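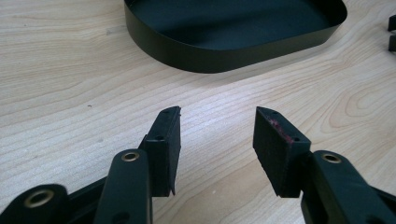 **Skirkance hand gripper kit – worth it?**

**krum_a** wrote:

Looking at the Skirkance handheld kit for collecting demos on tabletop tasks. Istby has it at 285 without the camera mount. The Engelhardt one is 400 with the mount and a case. Anybody here put real hours on the Skirkance? Mostly I want to know about the pads and the joints.

**thangv** replied:

I've had one since August. 1,378 grasps logged on the first set of pads, then I swapped them. The foam facing starts to go at the lower tips first, where you scrape the table going under a rim. The block behind it is fine. Two screws per pad and you're done.

The joints have brass eyelets and mine have no play that I can feel.

**stallham_tam** replied:

Disagree on the pads. They pick up anything that has color on it. I did one session with red markers and it never came out of the foam. If your policy sees the pads in every shot, that matters. I'd pay the extra for the Engelhardt, it has silicone you can wipe.

**thangv** replied:

I trained on stained pads and clean pads mixed and saw no difference in success rate. Small sample, I admit. And silicone grabs too hard on low trays. I had it drag one across the table when I only wanted to touch the rim.

**krum_a** replied:

Low trays are most of what I do, so that's useful. Does the Skirkance open wide enough for small parts plus a tray edge without changing pads?

**thangv** replied:

Small parts yes. Tray edge yes, one pad in and one pad out. Don't expect to span a whole tray with it.

**my_trieu** replied:

One thing missing from the Istby page: spare pads are sold as a pair only, and shipping to me took longer than the kit did. Order a second pair up front. Also check the screws after the first day. Two of mine had backed out by half a turn.

**stallham_tam** replied:

Which is another reason I sent mine back. For 285 the screws should stay in.

**my_trieu** replied:

Threadlocker fixed it. I've done more than 127 sessions since then and haven't touched them.

**krum_a** replied:

OK, ordering the Skirkance with a spare pair. I'll make my own camera mount. Does anyone have the hole spacing on the back plate?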